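Short strokes: Elínborg Frandsen on building a bench arm at home

Elínborg Frandsen started her arm in the laundry, moved it to the garage when the dryer vibration showed up in the joint readings, and now runs it at the Talard shared workshop, where she pays for a bench by the month. The project is called Grolberg. It has been through three wrists and two controllers.

"The first wrist was printed and it crept," she says. "You'd park it overnight under load and in the morning the tool point had moved. I spent weeks blaming the encoder."

The second was machined aluminium and too heavy for the motor in joint four. The current one is a compromise between the two, with a metal core and plastic covers. Frandsen gives the moving mass beyond the elbow as 323 grams without the gripper and says she won't add to it.

Her controller is an Emell board, bought second-hand. She rewrote the motion planner over the summer and keeps a log of every commanded move. By 2/9/19, when we spoke, the log stood at 3668 entries.

"Most of those are dull. Approach, close, lift, open. I want them dull. If I have to watch it, I haven't finished the code." 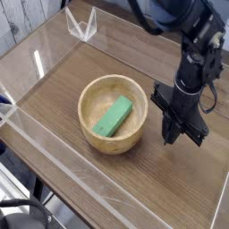

Frandsen's main interest at present is approach angle. Picking up a block from a flat surface was solved early, she says, and taught her little. A walled container is harder, as each finger needs clearance on the way down and again when it opens. The round wooden bowl with the green block in it is her usual test. The block lies diagonally across the bottom, one end close to the wall, and a parallel-jaw gripper has to be turned to suit before it descends.

"Across the long sides, always," she says. "Go for the ends and you run out of bowl. The planner used to pick the ends every time it was near a joint limit. It scored the grasp properly and forgot there was a wall."

Her fix was to model the bowl as a plain cylinder, 7 mm smaller in radius than the real one, and reject any path in which a finger crosses it. She tried a full mesh first and found the planning time intolerable.

The clear acrylic walls are treated the same way, as flat planes with a margin. They went up before the arm was allowed to run above half speed.

Cabling remains unsettled. The wrist has turned through more than 50 test layouts, by her estimate, and she hasn't found a route she likes.

"Too tight and it loads the joint. Too slack and it catches on something. I've got slack at the moment."

Next on the list is an Ostermann force sensor, to be fitted behind the gripper plate. She expects to recalibrate everything from the elbow out, and has set aside the rest of February for it.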